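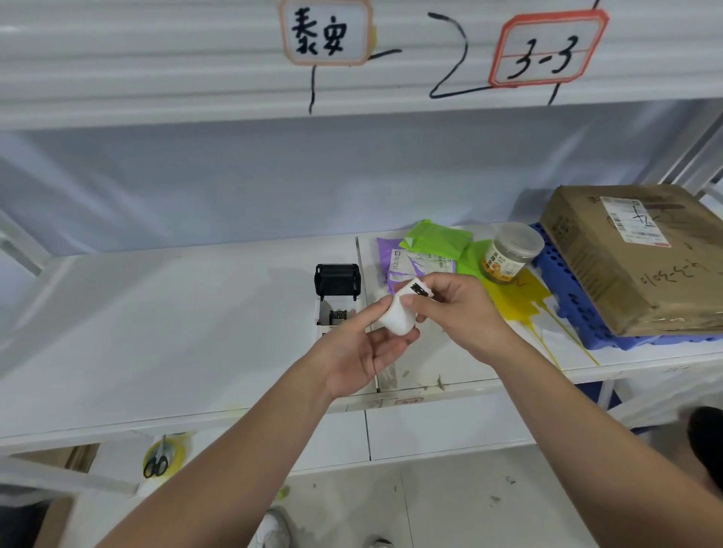

Changes to the Parts Return Service

Prydderch members who return spare parts through the Josport store should note that new arrangements take effect in April. The store will accept returns on Wednesday afternoons until 5 p.m., and the separate morning counter will close.

Parts must be returned within 30 days of issue. Each item should be wrapped and should carry its original label, with the member's account number written on the return slip. Items that arrive without a slip will be held for 3 weeks and then placed back into general stock - no credit can be given in such cases.

The change follows a review of last year's returns, led by Meinir James. The review recorded 799 returned items, many of them filed under the wrong supplier. Parts from Griltlow and Trister were the most often confused, as the two firms use similar order codes. Members are asked to copy the full code from the delivery note, including the letters at the end.

Credit will appear on the next monthly statement. Members who have moved to a new address since January should update their details before sending anything back.

Large or heavy items are not covered by this service and must be arranged in advance with Arwel Eynon at the Josport office. Return slips are available at the front desk and will also be enclosed with the April statement.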